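Tarkira Hand-Held Gripper Comparison, release 2

README, last updated Friday, September 8, 2023

Thanks for stopping by! Tarkira is a set of short demonstrations recorded with two hand-held grippers, which we call Zendier and Sitano after the shelves they used to live on. We wanted to know which one people get along with better, and whether a policy trained on one would put up with data from the other - a question we had been arguing over since July.

There are 2,614 episodes in this release. Of these, 1,047 were recorded with Zendier and 872 with Sitano, and the rest are two-handed episodes with one of each. Every episode has wrist video, the gripper opening, and a pose track. The marker on the gripper helps us line things up when two operators share a table, and we do suggest keeping it facing outward as you work.

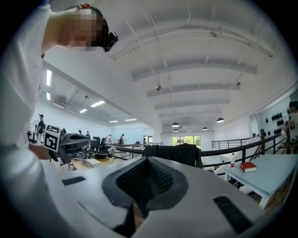 Page 2 of 3

Most recording was done in the open-plan office, in good daylight and with the ceiling lights on, so please expect people in the background and a fair amount of wide-angle bending near the edges of the video. Faces are pixelated in everything we share. Some operators also wore a head camera pointing down toward the table, and those videos are in the folder called head.

Known problems: the pose track drifts when a sleeve covers the lens, and in Sitano episodes the opening value can lag the video by a few samples (the fix is in the Bălan script, which you should run before training anything). If you only have room for a small download, the 700-episode starter pack is a friendly place to begin, and it loads with the same script.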